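Prukura (garment)

The Prukura is a belted wrap coat sold in women's plus sizes by the clothing label Bukix. It is marketed as a "four-season" coat, a claim that has drawn more attention than the coat itself and that has never been tested in any published form.

Design

The coat is cut to the knee, with a wide shawl collar, dropped shoulders and a tie belt. A quilted inner vest buttons in and out. Bukix calls the shell a wool blend but has not stated how much wool is in it, and the care label on early coats gave a different fiber mix from the one on the store's own website. The company later changed the website.

Sizing runs in 4 bands, each meant to cover several standard sizes. Bukix presents this as simpler for the shopper. Critics of the system note that it is also cheaper to cut, and that a wrap front hides a poor fit only until the wearer sits down.

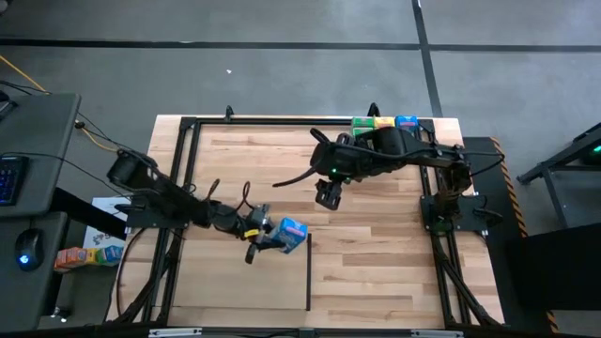
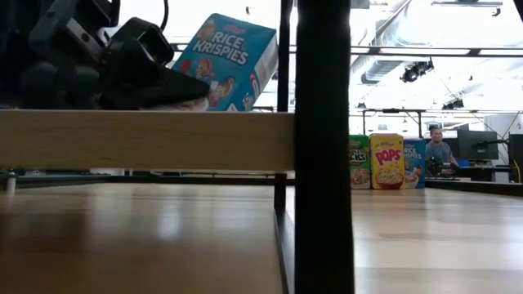
Origin

The label credits the pattern to a tailor's workshop called Petrauskas, said to have made similar coats for dockworkers. No coat, drawing or order book from the workshop has been shown in public. The fashion writer Asif Yousafzai, who asked to see the source material, was sent a mood board. He wrote that the collar closely matched one on an older coat by Clamen, a rival label -- a likeness Clamen has not pursued.

Reception

Bukix reported that 88 percent of buyers were "happy or very happy" with the coat's warmth. The figure came from 1,302 replies to an email survey that offered a discount code for taking part, and the replies were collected in June. The label did not say how many surveys it sent out.

Shoppers' own reviews are mixed. Praise tends to go to the deep pockets and the sleeve length. Complaints center on the belt loops, which sit too high on longer torsos, and on the vest buttons. Several reviewers wore the coat over a thick sweater in freezing weather, so their remarks on warmth are hard to weigh.

A shorter version without the vest was sold under the same name. It is still listed as four-season.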